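Subject: Re: [sharedsvc-ops] Mendurel mailbox moves, second batch
From: Graziella Pace

Raimo Rantala wrote on Sunday:
> We have 248 mailboxes left on the Santoro cluster. The plan says
> they all go across to Mendurel in one window. Is that still right?
> Also, who is paying for the old storage while both sides are up?
> Our finance people were billed twice in September.

Raimo,

No, the single window is gone. The second batch is now split by agency. Lila goes first with 81 mailboxes, and the rest follow once the Lila calendars have been checked. Shared mailboxes move with the agency that owns them in the directory, so please fix any wrong owners before then. I still see 6 with no owner at all.

On billing: the double charge came from the old rate card, which bills per mailbox on each cluster. Bamel has agreed to bill by directory entry until Santoro is shut down. Credits will show as a separate line on the next invoice. If yours doesn't, send me the invoice number off list.

Two things from the first batch:

Delegates lost send-as rights when they were moved in a different run from the mailbox. Keep them together in the CSV.

The sync job stalls on any folder with a slash in its name. Rename the folder first, then restart the job from the same checkpoint. A full restart took us 285 minutes.

The list archive page has been moved as well, and old links redirect.
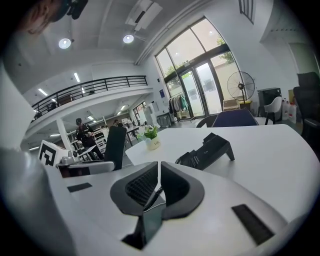 Gripper fingers with ribbed pads, coiled cable between them

Plain text posts are unchanged. Digest subscribers will get attachments as links.

Can you send me your corrected owner list in the same column order as last time?

Graziella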